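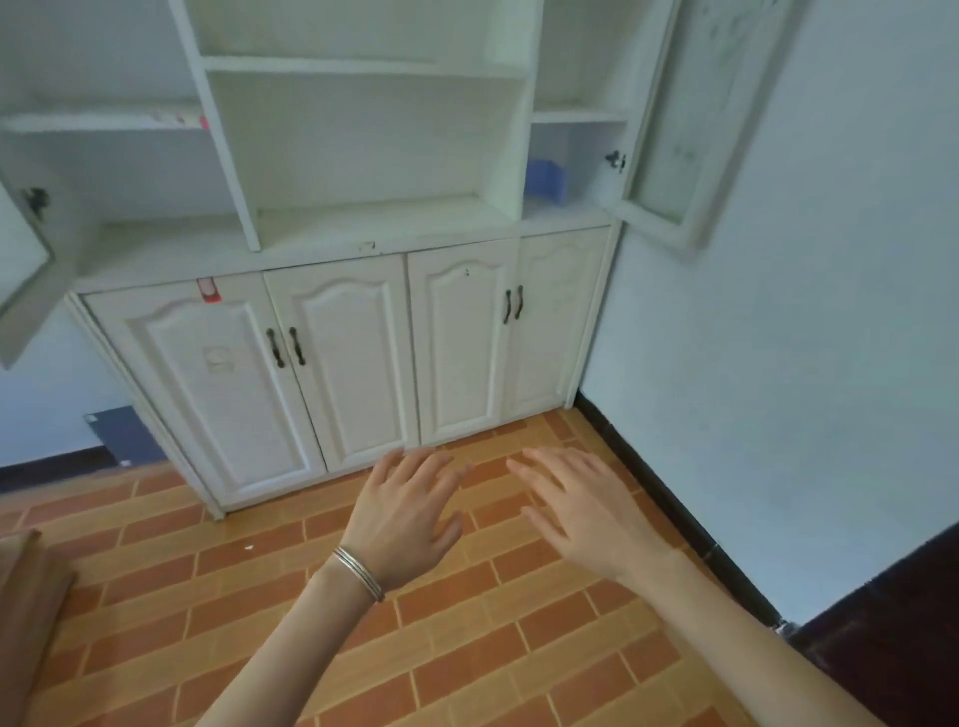 Door opener, part 4: handles, reach and the elbow problem

Thu 17 September

Part 3 ended with the arm bolted to its cart and able to hit a taped cross on a board to within two millimeters. Since then I have moved on to the cabinet in the back room. It has four lower doors with arched raised panels and dark curved handles, hung in two pairs. The handles in each pair sit close together where the doors meet, and most of this post is about that.

Handle geometry

A curved handle is easy for a person. Four fingers go behind it and the wrist sorts out the rest. My gripper has two flat jaws and a wrist that rolls but does not yaw, so it has to come in square to the door and close on the handle from both sides. With two handles side by side, the outer jaw has plenty of room and the inner jaw has to fit in the gap between them.

The stock jaws on the Lenex gripper are too thick for that gap. I printed a thinner inner jaw in PETG and it flexed under load. The second version has a strip of 1 mm steel epoxied into a slot along the back. It has held for 112 pulls so far with no visible creep. The outer jaw is stock.

I also tried a hook in place of the jaws. It opens doors well. It can't close them without a second contact point, and I did not want to add a tool change at this stage.

Working out the path by hand

Before writing any motion code I spent an evening reaching for the doors with both hands and noting where my elbows went. I recommend this to anyone doing the same job. My shoulder moves a lot more than I thought it did, and the cart has no shoulder to move. A door swings on an arc, and if the base stays put, the arm has to fold as the handle comes toward it. On the leftmost door the elbow joint reached its limit at 35 degrees of door angle.

Two fixes were possible:

1. Drive the cart backward during the pull.
2. Park the cart off to the hinge side and pull across.

I went with the second. The floor is tile, and the cart wheels pick up a small jolt at every grout line, enough to throw off the wrist force reading. With the cart parked and the wheels locked, the reading is clean.

Controller changes

The joint controller is still the Saber board. The old firmware ran pure position control, so any error in the assumed hinge location turned into side load on the handle. I replaced it with position control along the arc and a soft spring term toward the hinge. The spring constant took the most time. Too stiff and the handle screws creak, too soft and the jaws slide down the curve of the handle.

Final value is 406 N/m. Everything between that and double the value worked on the right pair of doors, but the left pair was fussier. I have not worked out why. Hinge friction is my first guess.

Logging runs at the full loop rate, and a complete open and close cycle comes to 3181 rows. That is small enough to plot in a spreadsheet, so I have not bothered with anything better.

Perception

White doors on a white cabinet give the depth camera very little to work with. The raised panels show up faintly, the handles show up well. I dropped the panel detector I wrote in August and now fit the handles only. Door edges are then filled in from measured offsets. It is crude, and it will need redoing for any other cabinet.

Maxine Lowther at the Nernholm shop suggested fitting the pair as a single object and splitting it afterward. I tried it, and the false matches on single handles went away. Her code is shorter than mine, too.

Still open

The upper glass doors are out of scope for now. Frosted glass confuses the depth camera, and the cart's lift does not get the gripper that high anyway.

The Masusdale bearings for the wrist yaw joint are on order. Once that joint is in, the stock inner jaw might fit after all with an angled approach, and I can drop the steel strip. Part 5 will cover the yaw joint, or the hinge friction measurements if the bearings are late again.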